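Setting Up the Play Kitchen Table: Notes for Session 4
Early Childhood Environments, Room 12
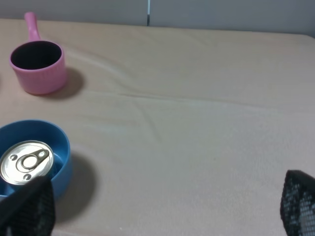

Okay, so last time we got as far as the reading corner and ran out of time, which was my fault because I got going about cushions. Today is pretend play, and mostly the kitchen table, because that's the part you'll all be setting up on your placement in November.

I want to start with how little you need. Most new teachers put out everything in the cupboard. I did it too! My first year I had every plate, every plastic carrot and a whole cash register on one small table, and the kids just swept it onto the floor and went to play with the blocks. These days I start with a cup with a handle, a bowl, and one thing from a real pantry. A pink pan-type cup and a blue bowl with a can sitting in it will keep two four-year-olds going for a good long while.

Why mix real and pretend

The reading for this week is the Jayasinghe chapter (Rokeya Jayasinghe, in your packet, the one with the coffee stain on page 183, sorry). Her argument is that children use toy food and real packaging differently. Toy food gets "eaten" right away. A real can gets discussed. Who bought it, what's inside, who is allowed to open it. I don't agree with everything in that chapter, and I think she's too hard on felt vegetables, but on cans I'm with her completely.

A can in a bowl is a nice little puzzle, too. Is it being carried? Cooked? Is the bowl a shopping basket? I once watched a child serve one to the class guinea pig as a birthday cake. Leave it tipped over in the bowl if that's how they left it, and see who comes back to it.

About cans with pull-tabs

Please read this bit twice. A sealed can with a ring pull is fine on the table while an adult is sitting there. It is not fine for free play when you're across the room, because somebody will get a finger under that ring sooner or later, and the edge of the lid is sharp. For free play, use cans that were opened with a smooth-edge opener, washed, and closed up again with tape. Kamrul Begum is bringing a bag of these next time and will show you how he does the tape. Check for dents as well, and don't put out anything heavy enough to hurt a toe.

The cloth

I like a plain cloth, something pale, a beige or a soft pink. Patterned ones are lovely but small things disappear on them, and the kids end up picking at the pattern. Let it hang over the corners a bit, but not so far that a toddler can grab the hem and bring lunch down on their head. (Elsie Waaka clips hers underneath with clothespins. Steal this idea.)

If you can, push the table up against a wall. It gives the play a back side, things don't roll off that way, and children tend to settle facing the same direction, side by side, and start talking. Rezaul Howlader did the opposite at his site and put his table in the middle of the room - he says it works for him, so ask him about it.

Handles

Small point, but I'll make it anyway. Anything with a long handle is a chance to talk about safety without giving a lecture. Turn the handle in toward the wall when you set up, say out loud that you're doing it, and move on. They copy you within the week.

For next time

Read the Siddiqui article on storage and labels, it's short. Set up a table at home with only three items on it, at least one of them from your own kitchen, and write me a page on what you chose and what you were tempted to add. If you have a child you can borrow for ten minutes, even better - write down what they say, word for word, no tidying up the grammar.

Bring tape. And a spare cloth if you have one, mine are all in the wash.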